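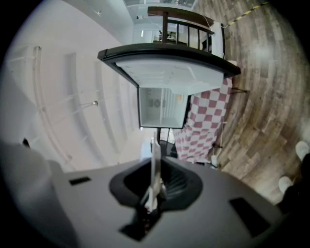
**Correa Building – Facilities and Shared Spaces**

The shared mini fridge in the Correa building will be emptied and wiped down every Friday starting in September, under a new schedule posted this week by the facilities team.

The compact white fridge is used by staff from Clasa and Luketex, who share the room with visitors to the building. Until now there was no set day for cleaning it. Food was thrown out when someone noticed a smell, and two complaints came in over the summer about lunches that had been tossed by mistake.

Under the new schedule, anything without a name and a date on it will be removed at 3 p.m. on Friday. Labeled food can stay for up to 5 days. Drinks that have not been opened may stay longer, as long as they are labeled and kept in the door.

"People want to know when it happens, so they can get their things out first," said Lucero Chávez, who runs shared spaces for the building. "Now there is a day and a time."

The fridge door will be left wide open while the inside is wiped and allowed to dry. Chávez asked staff not to close it early, even if it looks finished – a damp compartment shut up over the weekend was the source of the smell in July. The fridge will be back in use by 6 p.m.

The wooden shelf unit with the railing stays where it is. Staff may put dry goods such as tea, sugar and crackers there, but bags and coats should go on the hooks in the hall. Cups left on the shelf will be washed and moved to the main kitchen.

A larger fridge was considered. The facilities team asked Jimness, the building's supplier, for a price earlier this year and was quoted $4,000 for a full-size model with installation. That request was turned down, and the money for shared spaces will go to new flooring on the second floor instead.

Labels and a marker can be picked up at the front desk. Questions about missing containers should also go to the front desk, where they will be held until the following Friday.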